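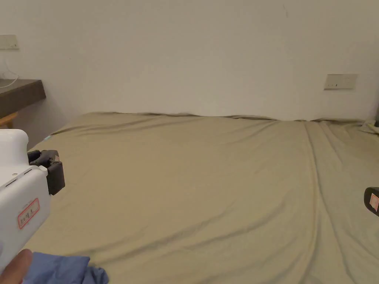 Debora Bassi wrote in reply to the first draft that a wrinkled sheet was not a result until we could say which wrinkles mattered, and that a bed nobody had measured told her nothing about the fit. Most of the changes between that draft and this report come from her note.

Fit and Surface Finish of Fitted Sheets on Large Beds
Settimio Farina and Sveva Pace
Textiles and Household Materials, second-year project
Supervisor: Raffaele Martinelli

1. Purpose

The project looked at why fitted sheets crease after they have been put on a bed, and whether the order in which the corners are fastened changes the result. We worked in the bedrooms at Erwood House, where the beds are large and several stand with one side against a wall. A bed placed this way is harder to make, as the person doing it has to kneel on the mattress or reach across it to get at the far edge.

2. Terms used

We sorted creases into three types. The names are our own.

Diagonal fold: a long fold running across the bed at an angle. In the olive sheet these run from the upper left towards the lower right.

Edge ripple: a small gather along the side of the mattress. On the same sheet the ripples lie along the wall side, where the fabric stands up in a low, wavy ridge.

Panel crease: a single straight crease that divides the sheet into two parts. The olive sheet has one towards the right, with shallow parallel wrinkles in the narrower part beyond it.

Storage creases left over from folding were to be recorded separately. In practice we could not always tell these from panel creases, and the two were put together in the tables from the second week onwards.

3. Materials

Sheets were bought from two suppliers, Lombardi and Bratbridge, in the same nominal size. Each was washed once before use and dried on a line. No sheet was ironed. The mattress depth was taken at all corners with a steel rule and the largest value was used.

Elastic tension was checked by hanging a 500 g mass from a marked length of the hem and reading the extension. We then repeated this with 2000 g. A 4000 g mass was tried on one Lombardi sheet and dropped from the method after the stitching started to pull.

4. Method

The sheet was placed with its label at the foot of the bed. Three fastening orders were compared:

Order A: both wall-side corners first, then both room-side corners.
Order B: head corners first, then foot corners.
Order C: opposite corners, starting with the wall side at the head.

After the last corner was fastened the sheet was left alone for five minutes. It was not smoothed by hand. Creases were then marked on a plan of the mattress, using the wall as the top of the drawing. Sveva Pace fastened the corners throughout and Settimio Farina did the drawing, so that differences in strength and reach did not enter the comparison.

Lighting had to be kept the same. Fabric with a slight sheen shows its folds more strongly under side light, and our first set of drawings was redone for this reason. All later drawings were made with the ceiling light on and the blinds shut.

5. Results

Order A gave the flattest wall side. The slack was moved to the room side, where it could be pulled down and tucked under the mattress without kneeling on the bed. Order B left edge ripples at the wall in most trials. Order C gave the longest diagonal folds, and these crossed the middle of the bed where a sleeper would lie.

The Bratbridge sheets rippled less than the Lombardi sheets under every order. Their elastic runs round the whole hem; the Lombardi elastic is at the corners only. Fabric weight may also play a part, but we did not have the scales to test it.

6. Sources of error

Kneeling on the mattress to reach the wall side pushes the sheet out of place. This affected all three orders, though Order A least, as the kneeling was finished before the room-side corners were fastened. The gap between mattress and wall was not the same in every room and should have been fixed with a spacer. Lyle Van Dusen suggested a folded towel, and we used one for the last two rooms.

Panel creases did not follow the fastening order in any way we could find. We think many of them were storage creases, but the combined tables do not allow this to be checked.

7. Further work

The trials will be repeated in October with ironed sheets, so that storage creases can be left out. The depth of the sheet pocket will be measured as well as the depth of the mattress.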